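The decluttering course, week two

I signed up for the Skarken method in February, when it was 35 pounds and came with a workbook. The promise was a calmer home in 8 weeks. I have now finished it, and my home is as calm as it ever was, by which I mean there is a drawer I don't open.

Rizal Wijaya, who runs the course, wants you to sort everything by how it makes you feel. I tried. Most of what I own makes me feel nothing at all, including the kettle, and I'm keeping the kettle. He also says clutter raises your stress levels, and when I wrote to ask where he got that, I was sent a link to his other course.

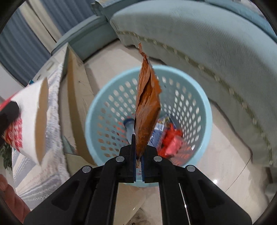
Brown and curled, over the blue basket.

My neighbour Ignacio swears by it. He cleared his whole spare room in Estcombe and then, by the summer, bought a set of Lekivon storage boxes to put the new things in. I don't say this to be unkind. I have seen the boxes and they are good boxes. But I do wonder how many of these methods are tested on anyone after the first month, when you still feel pleased with yourself.

What did help was dull. I stopped buying things on a Sunday night, and I put the recycling out every week. 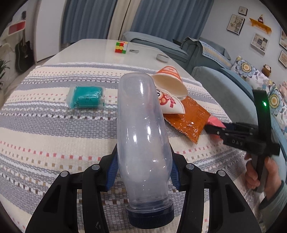
Is the Skarken course worth paying for?
Save your money unless you need someone to set you a deadline. Everything useful in the workbook fits on two pages, and your library probably has a book that says the same.

The workbook is going to the charity shop. It made me feel nothing.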